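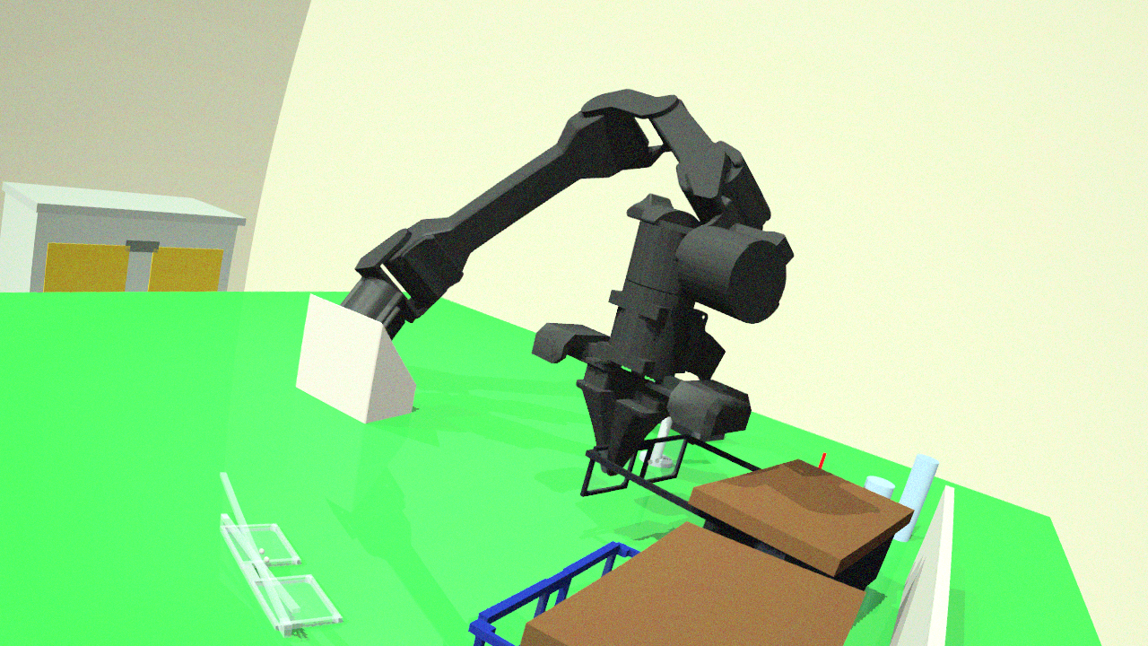
Chutima Ongart told us last spring that the hardest part of sorting other people's recipes was the measuring. A teacup in one kitchen held twice what it held in the next, and half the cards left out the oven setting. She typed up the first box anyway, guessed at nothing, and marked every gap with a question mark. We are looking for people who will work the same way.

Recipe Transcribers and Home Testers
Ludbridge Community Cookbook Archive
Part-time, paid, mostly from home

The archive holds 2751 handwritten recipe cards, along with notebooks, church supper booklets and loose sheets given by families in and near Ludbridge. So far 379 of the cards have been typed and checked. We have funding to take on two transcribers and a small group of home testers, starting in March.

The transcriber job

You will receive scans of the cards in batches and type them into our online form. The form has fields for the title, the name of the cook, ingredients, method, and anything written on the back. Spelling is kept as written. If a card says "sody" you type "sody." Cross-outs are typed in square brackets. If a word can't be read, put a question mark and move on. Another transcriber will look at the same card later and may be able to make it out.

Some cards are in Italian or Thai, or switch between one of those and English. You don't need a second language to apply, but tell us if you have one. Those cards are set aside for now and will go to whoever can read them.

You will need:
- a computer with a screen large enough to show a scan next to the form
- a steady internet connection
- patience with old handwriting, including faded pencil
- 10 hours a week, at times you choose

Earlier transcription work is useful but we don't ask for it. We will send you a sample card before the interview and talk through what you typed. There is no pass mark. We want to see what you do with the parts that aren't clear.

The home tester job

Testers cook from the typed recipes and write down what happened. Each tester is sent four recipes a month and picks at least two of them to make. You record the amounts you used, the pan size, the oven temperature and the time. If you had to decide something the card didn't say, write down what you decided. Please don't improve the recipe. A cake that came out dry is worth as much to us as one that came out well, as long as the notes are complete.

You will need a working oven and stove, a kitchen scale and a set of standard measuring cups. If you don't own a scale, we have a few to lend. Tell us about allergies and foods you don't eat and we won't send you recipes that use them. Many of the older cards call for lard. Testers who want to swap it for butter can do so on the second try, after making it once as written or passing it to another tester.

Grocery costs are paid back monthly against receipts. Alcohol is covered only if it is in the recipe.

Pay and terms

Transcribers are paid by the hour, at the rate listed on the application form. Testers receive a flat fee for each recipe they make and write up. Both jobs run for six months and may be extended if the funding is renewed. You will be hired as a contractor and will have to handle your own taxes.

The names on the cards are real, and many of the families still live here. Some cards carry private notes about illness, money or neighbors. You will be asked to sign a short agreement not to share anything from the scans before it is published.

Meetings

There is one online meeting a month, which lasts an hour. Transcribers and testers attend together, and it helps - a tester who has just made a recipe can often tell what a smudged number must have been. We also hold an open day at the Phromma Building, second floor, with an elevator at the rear entrance. Attendance at the open day is not required.

How to apply

Fill in the form on the Ludbridge archive page or pick up a paper copy at the front desk of the Phromma Building. Say which job you want. You may apply for both, but you will be offered only one. Include a few lines about a dish you make often and how you learned it. Please keep the whole application to one page. We don't need a photo or a cover letter.

Applications close on Jan 17, 2021. Everyone who applies will get a reply by email or, if you ask for it, by mail.

Questions about the transcriber job go to Brunello Greco through the contact form. For the tester job, leave a message at the front desk and someone from the archive will call you back.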